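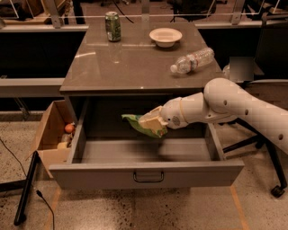 Page last changed: 19 Mar 2023

Prirley releases Lalterov 4, planning software for arms that work in furniture

Prirley has released version 4 of Lalterov, its task planning software for single-arm mobile robots. The new version plans a whole job, such as putting a bag of chips into an open drawer, as one sequence and checks each step again before the arm moves.

Earlier versions worked out the grasp first and the placement afterwards. An arm could pick up a bag in a way that left no room for the wrist inside the drawer, and the planner would have to start over. Lalterov 4 looks at the drawer opening, the edge of the tabletop and the items near the gripper before it chooses a grasp.

"Soft packaging was the main complaint from our users," said Tülin Yaman, who leads planning at Prirley. "A bag changes shape once it's gripped, so the model of it has to change too. We now update the outline while the arm is carrying it." 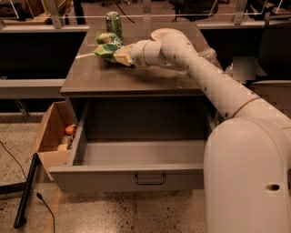
The update runs on the robot's own computer and uses the head camera already fitted. Operators can set a margin for each surface, and the planner will favour a longer path if the short one comes inside that margin.

Prirley tested the release on 538 household tasks, including 272 that involved a drawer. Logs from the drawer tasks come with the software, along with the failed runs and the settings used.

Lalterov 4 also adds a replay tool called Flostumetti, which shows the planned and measured position of each joint on one timeline. It was written by Helge Hägglund's tooling group and replaces the old log viewer.

Current licence holders can install the update at no charge. Robots running version 2 or earlier need a new calibration file first. The old viewer will be supported for 14 more weeks.

Media contact: Prirley press office, Dağdelen Centre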